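Tight sliding door on aluminium track, which lubricant?

Posted in Fixings and Hardware

Costel Hoxha

I have a pair of Kollside sliding cupboard doors in a utility room, fitted by the previous owner. Each door hangs on a carriage that runs in an aluminium track. Over the winter the left door has become stiff for the last 20 cm of travel and it squeaks. The right door is fine. I have hoovered out the track and wiped it with a damp cloth, no change. I was going to spray it with ordinary penetrating oil but a relative said this would make it worse. What should go on it, and does the track need to come down first?

Mazurek

Do not use penetrating oil. It is thin, it runs off, and what remains holds dust. On an open track you will have grey paste within a month.

First find out what the rolling parts are. There are two common types. One has nylon wheels with small sealed bearings, the other has a plain plastic block that slides on the metal with no wheels at all. Wheels need no lubricant on the running surface. They need a clean track and, if the bearings are worn, replacing. Plain blocks can have a dry PTFE or silicone spray, applied to a cloth and wiped along the track. Spraying directly into the channel puts most of it on the floor.

Stiffness over one section only is seldom a lubrication fault. Look for a screw head standing proud, a dent in the lip, or a track that has bowed between fixings.

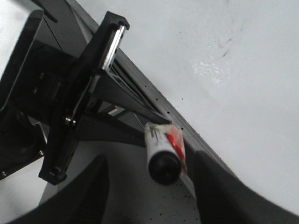 Steel rails are a separate case and the advice for one should not be carried over to the other. A ball carriage on a steel rail wants a light grease or oil inside the carriage, and the rail itself wants only a thin film. The surface to aim for is a bright one, like the narrow silver rail in its black channel in the photo, with no brown marks and no dried residue. If a steel rail has gone dull, wipe it with white spirit on a lint-free cloth, let it dry, then put on the film of oil. Do not use abrasive paper. It alters the running surface and the carriage will be rough afterwards.

For your aluminium track, warm water with a little washing-up liquid is enough. Dry it fully before rehanging the door.

You can leave the track up unless it is bent. Lift the door off, clean, and put a straight edge along the fault. If it shows a gap of more than 2 mm, slacken the 3 or 4 nearest screws, pack behind the track and tighten again.

Stomwood

had the same doors, it was the floor guide not the top. check that first, takes 2 mins

Virner

Agree with the above about the floor guide. On mine the guide had moved sideways and the door was rubbing on it near the closed position, with a squeak. One screw to slacken. I also used furniture wax on the track and it worked for a while, but it collected fluff and I had to scrape it out in April. Would not repeat.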